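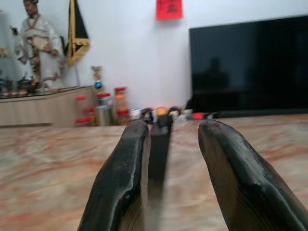 Chapter 8
Writing a Recipe Another Cook Can Follow

03/02/2020
By Seema Negi and Harsh Nautiyal

A recipe is a set of instructions for a person you will probably never meet. That person has a different stove, different pans, and a different idea of what "medium heat" means. The cook who wrote the recipe has made the dish many times and does most of it by habit. The reader has only the page.

The earlier chapters dealt with planning a menu and testing a dish. This one deals with getting the tested dish onto paper. It covers the ingredient list, the method, yields, and notes. Headnotes, the short introductions printed above a recipe, are left for Chapter 9.

The ingredient list

List ingredients in the order they are used. If the onions go into the pan first, they come first in the list, even if the dish is named for the lentils. When two or more ingredients go in together, put the one with the largest quantity first.

Place the preparation after the ingredient if it is done before cooking begins: "1 onion, finely chopped." Watch where the comma falls. "1 cup walnuts, chopped" means measure the walnuts and then chop them. "1 cup chopped walnuts" means chop first and then measure. The second cup holds more nuts, and in a cake the difference shows.

Give weights as well as volumes for anything dry. Mohit Ahuja, who edited the community cookbook Piker, asked every contributor to weigh their flour and write the number down. One bread recipe came in at 524 grams for what the author had always called four cups. Another contributor's four cups weighed a good deal less. Both loaves were fine in the kitchens they came from. Printed in cups alone, neither could be relied on.

Do not leave out water. Beginners often list every spice and then call for water for the first time in the middle of step 5. If a measured amount of water is needed, it belongs in the list. Water for boiling pasta or rinsing rice does not.

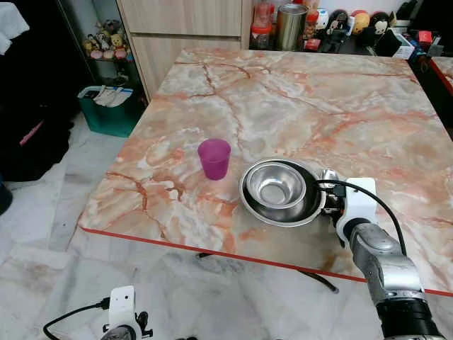

Figure 8.1. Stainless steel bowls and a plastic cup on a table.

The method

Start each step with a verb where you can: heat, stir, fold, drain. Keep to one main action per step, or two if they happen together. Name the size of the bowl or pan the first time it appears. A sauce that reduces in 8 minutes in a wide skillet will take much longer in a small saucepan, and a reader who doesn't know which you used will blame the recipe.

Every cooking time needs a sign to go with it. Compare these two lines:

Cook the onions for 8 minutes.

Cook the onions, stirring often, until soft and golden at the edges, 8 minutes.

The second line still works on a weak burner. Signs can be things the cook sees, smells, hears, or feels. Mustard seeds pop. Dough stops sticking to the hands. Use the sign you go by yourself when you make the dish.

Avoid "cook until done." Avoid "season to taste" for raw meat or raw dough, which the reader should not be tasting. Give an amount of salt in those cases.

Yields

State how much the recipe makes, in a form that suits the food. Soups and stews can be given in cups, cookies by the piece, and main dishes by servings. Servings are the least exact of these. A pot of dal that serves 2 as a whole meal may serve four beside rice and a vegetable, so say which you mean.

Before you go on

Choose a dish you make without a recipe. Write it out from memory, then cook it exactly as written, adding nothing that is not on the page. Mark each place where you had to stop or guess. Keep the marked copy. You will need it for the editing work at the end of this chapter.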